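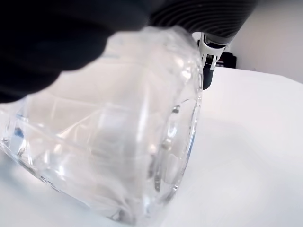 Kadoleo lunch club looks for more plates and glasses

18/08/2024

The monthly lunch club at Kadoleo Hall is asking neighbours to have a good rummage through their cupboards, as it hopes to have enough crockery and glassware to lay every table without borrowing by the time the autumn meals begin.

The club began in May with a single sitting for 50 people, and it has grown a good deal faster than anyone on Mudow Road expected. The last lunch drew 200 guests over the course of an afternoon, and there was a fair bit of hurried washing-up between the soup and the pudding!

Trevor Treloar, who runs the kitchen, said he would be glad of anything sturdy, and that odd ones were every bit as welcome as full sets.

"I'm very fond of a heavy tumbler, the sort with cut sides that your gran kept for best," he said. "And plain white plates, always plates - we never seem to have enough of them, and they go with everything."

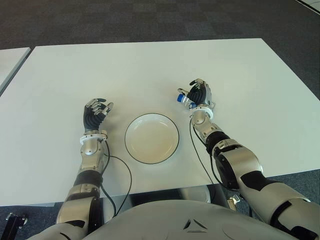 A white plate with a thin black rim on one of the white tables.

The club has put aside £600 for new serving dishes and a second tea urn, and Pascal Pichon, who cooks most of the main courses, is hoping there will be a little left over for some decent soup bowls as well.

Plates, side plates and drinking glasses can be left at the hall's side door on weekday mornings, wrapped in newspaper if possible, or handed in at the Kater bakery, which has kindly offered a shelf for them. Anyone with more than 3 boxes to give is asked to ring the hall first so that someone can come out with the van.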